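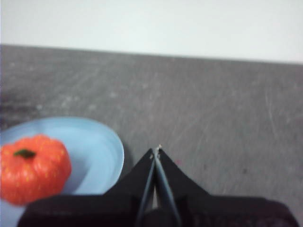 The small pumpkin on the blue plate, gray table

From: Salamatu Opoku
To: brondham-tables list
Date: March 4, 2024
Subject: Re: gray table tops, scratches + what to put out

Quick one, have to leave in a minute. Answers under the quote.

> Hi all, two things from the hall group. First, the gray tops are
> looking pretty tired and someone suggested we sand them or get
> new ones. Is that worth the money? Second, does anybody still
> have the plates and the little pumpkins from the fall supper? We'd
> like to use them again and I can't find them on the shelf list.
> Also what color cloths go with them, I was thinking white.
> Thanks, Odoi house

Tables first. Please don't sand. The top is speckled gray to begin with so most of the wear gets lost in it. What you see is thin pale scratches, the curvy crossing kind, mostly toward the middle and right on the one in my picture. Plus a darker smudge over at the left. I'd try a soft cloth and dish soap on the smudge before anything stronger. The scratches I would leave alone. Flevitz quoted us 240 a top for new ones back in December and I still think thats too much for something people put plates on.

If you want to try a filler, Plastmont has one, order no. 2296, but test it underneath first. It dried shiny on my own kitchen counter and I was sorry.

Plates: yes, I have them. Light blue, round, raised rim, the middle a bit deeper blue than the edge. There are 17 in the box in my hall closet. One has a chip, I took it out of the pile already so don't go looking for it.

Pumpkins: same closet, top shelf, shoe box. The squat ribbed ones, bright orange-red. I only have 4 of them so it's one per long table unless someone can find more. Set it on the plate a little to one side, leaves room for name cards or nuts or whatever. I like the orange on that blue a lot, more than I thought I would.

Cloths: I'd skip white. The wall behind is plain white and it all goes kind of flat. Bare gray is fine!! The blue shows up well on it and we save the washing. If people really want cloth then a narrow runner, cream maybe, and put it over the worst scratches.

Can somebody with a car pick up the plates, the box is heavy and I'm not carrying it on the bus again. Evenings are best, ring twice, the bell sticks. Need the box back too, it's the only one they fit in.

Salamatu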